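Sunday, November 26, 2023

Sealant notes, Trikesura job. Markos Sfakianakis swears the Lengyel tape stops draughts at metal window frames. I have my doubts.

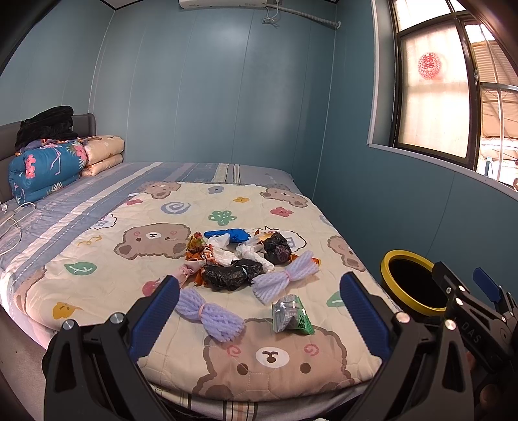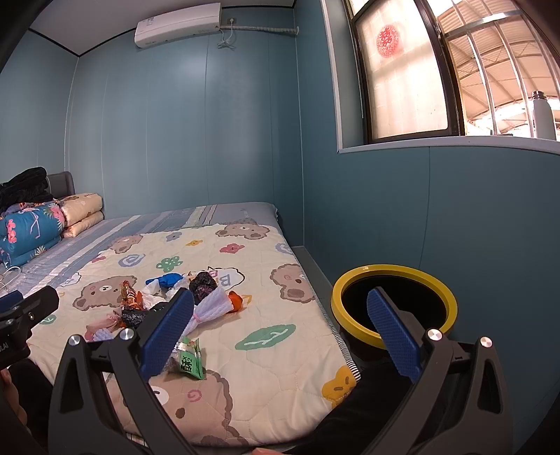
Grey headboard in both.

Draught readings

Lovport meter, 11 passes at the bench window. Before tape 148, after tape 97. Looks good until you see the wind dropped at lunch. Doesn't count.

To do

Repeat on a windy day. Leave one strip up till March and see if the glue holds. Ask Markos where his 2,000 hours comes from.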